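Vendham Makers list - message 11 in thread

Re: Tramano open day, did anyone get there?

> I had meant to come along but the trains were hopeless. Was it worth
> the journey? And did they let you near the robots, or was it all slides
> again like the one in Lokville?

Hello all,

Sorry to be slow in answering, I wanted to sit down with a proper cup of tea and do it justice! Yes, it was well worth the journey, and no, there was hardly a slide to be seen - a short welcome, then straight through into the lab. There were 29 of us in the afternoon group, which felt a bit of a squeeze at first, but they split us up and after that there was plenty of room to wander and ask silly questions (I asked most of them).

What I liked best was how homely the jobs are. I had gone expecting car parts and welding, and instead it's mugs and cloths on a wooden table, just the sort of thing I leave lying about in my own kitchen. 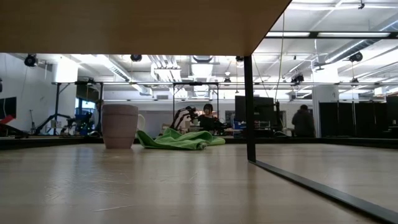
The cloth is the hard one, we were told. A mug keeps its shape wherever you put it, but a cloth falls differently each time you drop it, so there's no single right place to take hold. I found that oddly cheering, having lost many arguments with fitted sheets.

The other thing that stayed with me was the patience of the people there. Somebody asked how many goes it takes before they trust a result, and the answer for the job in hand was 39, all written up, good and bad alike. They were very open about the bad ones too.

The talk on grippers from the Hordiienko workshop started at 2 and ran well over, but I didn't mind a bit. I have pages of notes and will type them up if anyone can bear my spelling. They hope to hold another open day in December, so do come if the trains allow - I'd happily go round again.

Warm wishes to all

2 replies | 0 shares
Last updated: November
Contact the list owner | Back to top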